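Small Drawers, Big Opinions: A Morning at the Ruchti Repair Room

I got to Ruchti a little before nine on a Saturday, which the owner told me was already late. She'd been there since seven, sorting screws with the radio on, and she looked happier than I ever do at that hour. The place is a repair shop for lamps, clocks and small kitchen gadgets, and it's tucked behind the old Clidero bakery building. I had come to talk about repairs. We talked about drawers for almost two hours.

"People think the skill is in the soldering," she said, pouring me coffee into a measuring cup (the mugs were all in use, holding springs). "I lose more time looking for a part than putting it in. I used to, anyway. I had everything in coffee cans, and I'd dump the whole can on the bench to find one clip."

Her way out of the cans started when Pridinov, a hardware store two towns over, closed its doors and sold off the fixtures. She drove over for a pegboard and came home with a van full of organizers. The shop now has 147 little drawers. She knows the number because she labeled every one of them over a single winter, and then peeled most of the labels off again.

I asked why on earth she'd do that! She laughed and said she'd been too specific. "I had one for brass screws with a slotted head under half an inch. Who's that for? I'd find a screw that was a hair too long and it had no home, so it went in a cup, and then I had cups." These days the rule is looser. If two things get used on the same kind of job, they can share a drawer.

She likes clear plastic best. She'll put up with a scratched drawer or a chipped one, but she won't keep anything she can't see into. Color matters to her more than I'd have guessed, too. Bright frames are for the things she reaches for all day, and the gray and brown ones hang in back with the clock parts.

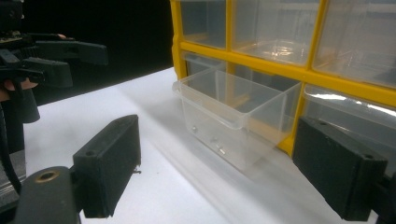 Two bits in a whole drawer would drive Sirkell crazy, according to the owner: a customer by that name once told her that a drawer isn't earning its keep until it's at least half full, and that she was basically storing air. She's still a little offended. Her answer was that a nearly empty drawer is the easiest one to use — you pull it out, you see what you've got, you pick it up. A full one you have to dig through with a fingernail.

"And I pull them partway," she told me. "Please write that down. If you yank a drawer all the way out, you end up carrying it around, and you set it down, and now it's on the windowsill for a month." I wrote it down. I also thought about my own kitchen, where there's a cutlery tray that has been on top of the fridge since spring.

The big reorganization wasn't free. She figures she spent about $97 on top of what the organizers cost her, nearly all of it on replacement drawers and a decent label maker, plus a lot of evenings. She'd do it again, though she'd skip the alphabetical phase. (It put washers as far as possible from bolts, and her knees complained.)

Before I left I asked what someone with one junk drawer and no patience should do first. She didn't even look up from the clock she was working on. "Take out the batteries and test them. Then take out anything made of metal and smaller than your thumb, and give it a box with a see-through front. Leave the rest alone until you're in a better mood."

The shop is open Tuesday through Saturday. Knock loudly if the radio's on.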